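Homework for the robotics club at Mandmont starts with clearing a space. Members take a hand-held gripper home for a week and do ordinary jobs with it, and the recordings go towards training the club's arm, Toprak.

Fathima Dissanayake, who is in Year 10, did most of the fruit and vegetable sorting. She has 741 recordings to her name. "You get slower as you go," she says. "If I rush, the arm learns to rush."

The club meets on Wednesdays after school. Dinesh Karunaratne, the maths teacher who runs it, started in November with 13 students and 2 grippers – one of them already repaired twice.
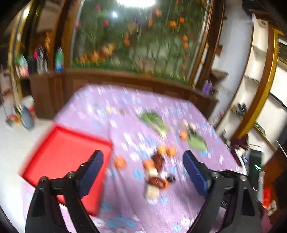
Karunaratne wants recordings from as many homes as possible, with whatever cloths, trays and light people happen to have. Last term's arm managed well in the classroom and poorly in the library next door.

The next test is against Kasteck, a club across town, with each arm given 10 items to sort. Dissanayake has asked for onions to be left out. The skins come off in the jaws.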